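Flernstead Kitchen Counters

A collection of labeled photographs of household kitchen counters, put together by Chang-ho Seol. Version 2, September 2022.

Contents

The set holds 894 photographs from 13 kitchens. Each photograph has one text file with the same base name, listing the things on the counter, one per line. Kitchens are numbered in the order they were added. The numbers have gaps where a kitchen was withdrawn.

What gets a label

Anything resting on the counter or on something else that rests on the counter. Walls, tiles and the countertop itself go in a separate line at the end of the file, starting with "surface". There are 28 label names in all. Cutting boards are one label at any size, with the material added after a comma if it is clear. Toy food is labeled "toy food" and never by the name of the real food, so a plush watermelon slice does not end up under fruit.

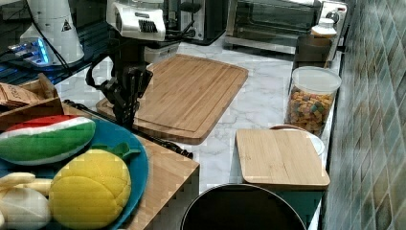 Cutting boards in two sizes, toaster oven, cereal canister and plush food on a blue plate. Surface: veined marble, diamond-patterned tile.

Stacked things are written bottom first. A small board resting partly on a plate is entered as "plate > cutting board, bamboo". Containers take the label of the container, with the contents in parentheses if they show through. If the contents can't be made out, leave the parentheses off.

Known problems

In 60 of the files, "jar" and "canister" were used for the same thing. Search for both. The file names for the Pranadus kitchen skip a number halfway through, but no photograph is missing.

Changes since version 1

Added the Flores and Plasten kitchens. Merged "pan" and "pot" into "cookware". Fixed spelling in the surface lines.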